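ホーム > 製品情報 > ハンド・エンドエフェクタ > Fang

多指ロボットハンド Fang
Bredenau

製品概要 / 仕様 / 見学会レポート / 設置について / よくあるお問い合わせ

製品概要

Fang は、家庭や厨房にあるものをそのままの形でつかむための多指ロボットハンドです。専用のトレイや治具に置き直したワークではなく、果物、カップ、袋、スポンジといった、形も硬さもばらばらのものを相手にします。弊社の単腕アーム Votar の手首に取り付けて使うことを前提に設計しましたが、フランジ変換リングを介して他社のアームにも載せられます。

指の節はひとつずつ曲がり、対象の丸みに沿って閉じていきます。親指は独立して動き、下からすくう、横から押さえる、指先だけでつまむ、といった持ち方を切り替えられます。触れたときの力の変化は指令側に返るので、熟れた桃とじゃがいもを同じ勢いで握ることはありません。開発チームがいちばん時間をかけたのがここで、正直なところ、仕様表の数字よりも先に動いているところを見ていただきたい部分です。

そこで製品ページとしては少し変わった作りですが、仕様表のすぐ後に Hukalville の実演室で開いた見学会の様子を載せています。長めです。寸法だけ必要な方は、仕様の項で切り上げていただいてかまいません。

主な仕様

品名:Fang 多指ロボットハンド
推奨アーム:Votar
全長(フランジ面から指先まで):295 mm
制御周期:1000 Hz
接続:手首側面コネクタ、外部ケーブル一本で給電と通信
接続ケーブル品番:3050(標準付属)
把持モード:包み込み、すくい、つまみ、側面押さえ
外装交換:手の甲カバーは工具で取り外し可能
使用環境:屋内、結露なきこと

右手用と左手用は別の型になります。ご注文の際にお間違えのないようお願いします。取り付け後に左右を入れ替えることはできません。

見学会レポート:冷蔵庫の前で

12月の見学会は月曜日の午後に行いました。テーマは「冷蔵庫とカゴのあいだ」。りんごを冷蔵庫の棚から出してカウンターのカゴへ移し、またカゴから棚へ戻す。やることはこれだけです。案内役は、Votar と Fang の動作づくりを担当している Kekeli Alhassan が務めました。

最初に題目を聞いて、ずいぶん地味だと思われた方もいたようです。受付で「りんごだけですか」と聞かれました。はい、りんごだけです! ところがこの作業、ハンド屋にとっては見どころだらけなのです。庫内には奥の壁と棚板があり、手の甲をぶつけずに差し入れられる道筋は限られます。りんごは丸いので、指が片側から先に触れると逃げて転がる。皮はつるりとしているので、軽く持てば滑り、強く持てば傷む。しかも家庭の台所では、冷蔵庫のすぐ隣がカウンターということが多く、アームが大きく振りかぶる余裕がありません。

実演室の一角も、そういう普通の台所の寸法に近づけてあります。ロボットのために冷蔵庫を改造したり、棚に目印を貼ったりはしていません。カゴは水切り用に売られているような、穴のあいたプラスチックのものを使いました。

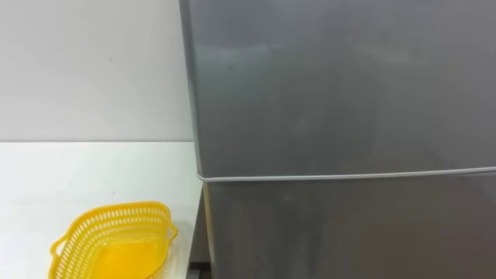 準備の段階で Alhassan がいちばん気にしていたのは、意外にもカゴの位置でした。りんごの位置は毎回カメラで見て決めるので、多少ずれていても困りません。けれどもカゴは軽いので、りんごを下ろすときに縁に触れると動いてしまう。前の週の練習では、カゴがカウンターの上を少しずつ歩いていき、最後には手の届きにくいところまで行ってしまったそうです。そこで、縁に触れたと感じたら一度手を止め、わずかに持ち上げてから下ろし直す動作を加えました。見学会でもこの「ためらい」が何度か出て、そのたびに客席から声が上がりました。ロボットが考え込んだように見えるのですね。計算としては単純な条件分岐なのですが、見ている側としてはつい応援したくなります。

冷蔵庫の扉については、今回は人が開けています。扉の開閉も Votar の課題としては取り組んでいるものの、パッキンが離れる瞬間に急に軽くなるため、アーム全体の力加減の話になってきます。ハンドの実演としては話が広がりすぎるので、次の機会に譲りました。質問もたくさんいただいたので、ここは近いうちに別のページで書くつもりです。

さて、つかむところです。Fang は庫内のりんごに近づくとき、まず指を開いたまま果実の上へ回り込み、親指を下側に入れます。それから上の指が順に曲がって、りんごの丸みに沿います。どの指が最初に触れたかを見て、残りの指の速さを変えるので、片側だけが強く当たって果実を押しやってしまうことが減りました。「減りました」と書いたのは、ゼロではないからです。当日も、棚の奥のほうでりんごがころりと向きを変え、つかみ直したことがありました。つかみ直しにかかる時間は短く、それはそれで見応えがあったと思います。

持ち上げてからの動きも、ぜひ注目していただきたいところです。Fang は持った直後にほんの少しだけ手首を傾け、りんごの重さが指のどこにかかるかを確かめます。ここで滑りを感じれば、その指だけを締めます。全部の指を一斉に強くするのが簡単で確実なのですが、それでは柔らかい果物に使えません。一本ずつ、必要な分だけ。この味見のような動作が Alhassan の自信作で、説明の声も少し大きくなっていました。
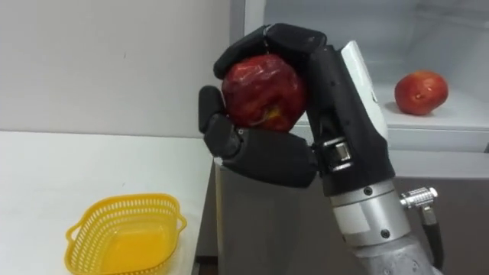
Bredenau 製品だより Vol. 2

会場でのやりとりから

当日は質疑の時間をかなり長く取ったつもりでしたが、それでも足りませんでした。製品選びの参考になりそうなものをいくつか載せておきます。

りんごに傷はつかないのか、というご質問。実演で使ったものを手に取って見ていただきました。指の表面はつや消しで、わずかにざらつきのある仕上げです。この質感のおかげで、握る力を抑えても皮の上で滑りにくくなっています。ただし、同じりんごを一日じゅう出し入れすれば、どこかは柔らかくなってきます。長時間の連続運転で試される方は、対象物も交代させてください。

ケーブルが外に出ているのはなぜか、というご質問。手首の中を通す案も検討しました。見た目はすっきりします。けれども開発や研究の現場では、コネクタを抜いて別のハンドに替える作業が日に何度もあります。外にあれば、カバーを開けずに済みます。コネクタの外周には滑り止めの刻みがあり、手袋をしたままでも回せます。庫内のような狭いところで引っかからないかという心配はもっともで、アームの動作範囲を決めるときに、ケーブルの通り道も含めて障害物の判定をしてください。Votar の設定画面では、ケーブル側の余白を入力する欄があります。

両腕でなくても足りるのか。作業によります、というのが率直な答えです。冷蔵庫とカゴのあいだの移し替えは片腕で十分にこなせます。瓶のふたを開ける、袋の口を広げるといった作業になると、もう一方の手で押さえる必要が出てきます。Votar を2台並べる構成にも対応していますので、ご相談ください。

りんご以外ではどうか。会の後半、予定にはなかったのですが、参加された方が鞄から出したみかんを試しました。皮が柔らかいので、触れたことを感じるまでに指がわずかに沈みます。最初は途中で手を開いてしまい、しきい値を下げてもう一度。今度は無事にカゴまで運べて、拍手が起きました。こういう飛び入りは大歓迎です。次回も、手のひらに収まるくらいのものでしたら、どうぞお持ちください(生卵だけは、できれば事前にひとこと……)。

動作はすべて自動なのか。見学会では、自動で動く回と、Alhassan が遠隔で手を動かす回を分けてお見せしました。遠隔の回では、操作する人の指の曲がりがそのまま Fang に伝わります。手本となる動きを集めるときには、この使い方が中心になります。体験の列がなかなか途切れず、終了の案内を出したあとも最後の方まで続けました。

設置について

Votar に取り付ける場合は、アームの電源を切ってから手首のフランジに合わせ、位置決めピンを入れてねじを締めます。コネクタはねじを締め終えてから接続してください。先につなぐと、ハンドを回したときにケーブルをひねってしまいます。

初回の起動時には、指が一度すべて開き、それから原点を確認する動きをします。手の周囲にものを置かないでください。冷蔵庫や棚の中にハンドを入れたまま電源を入れ直すことは避けてください。見学会の準備中にこれをやってしまい、棚板を内側から押し上げたことがあります。棚板もハンドも無事でしたが、音には皆が振り向きました。

カウンターなどの台を使う場合、アームの根元と台の縁のあいだには隙間を残してください。ぴったり寄せると、肘を下げたときに台に当たります。実演室では、まず人がその場に立ってみて窮屈でないか確かめ、それからアームの可動域を画面で見直すという順で配置を決めています。

照明は、上からの柔らかい光がよく合います。りんごのようにつやのあるものは強い光を受けると表面に白い反射が出て、カメラが輪郭を取り違えることがあります。冷蔵庫の庫内灯が強い場合は、カメラの露出を庫内側に合わせて固定しておくと安定します。

日常の手入れは、乾いた布で指の節を拭くだけで済みます。果物を扱ったあとは、果汁が節の継ぎ目に残らないよう、固く絞った布で先に拭いてください。水洗いはできません。手の甲のカバーは外して拭けます。

付属品

接続ケーブル(品番 3050)
フランジ固定ねじ一式
位置決めピン
カバー用工具
取扱説明書(日本語・英語)

フランジ変換リングは別売です。お使いのアームの型式をお知らせいただければ、合うものをご案内します。

次回の見学について

Hukalville の実演室は、予約制で見学を受け付けています。見たい作業がある場合は、お申し込みの際に備考欄へお書きください。「うちの冷蔵庫はもっと狭い」「棚が深くて奥が見えない」といったお話は大歓迎です。棚板の高さを変えたり、カゴの置き場所を移したりして、できる範囲で近い条件を作ってお待ちします。うまくつかめないものがあれば、それも一緒に見ましょう。

関連ページ
単腕アーム Votar 製品情報
Fang 取扱説明書ダウンロード
フランジ変換リング対応表
Hukalville 実演室への行き方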